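Section 4. Comparing Two Grippers in the Simulator

Before you bolt anything new onto a real arm, we'd like you to spend a little time with it in the Trillico simulator. Dropped objects cost nothing there, and you can try the same grasp as many times as your patience allows (Donnie Lindsay, who wrote most of these scenes, has plenty of it).

1. Open the Farngate tabletop scene and load the Josell gripper profile.
2. Set the run count to 10 for your first try. A full comparison uses 300 runs per gripper, so save that for your lunch break.
3. Move the arm to the pre-grasp pose, with the fingers open on either side of the potato, and pause.
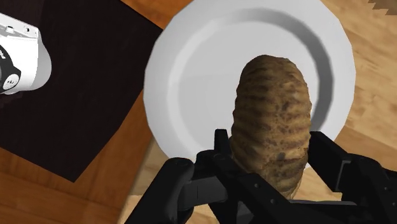
4. Take a moment to look at the clearance on both sides, then switch to the wrist view and check it again. If one finger sits much closer, nudge the pose by 2 mm and look once more.
5. Press Resume and let the fingers close at the default speed.
6. Save the log, load the Dumitrescu profile, and repeat from step 3 with the same random seed, which is 724 unless you've changed it.

Note: Friction values are stored with each gripper profile, so please don't copy them from one to the other, tempting as it is!

Caution: Disconnect any real arm from the controller before you press Resume. A live connection will pass your simulated moves straight along to the hardware.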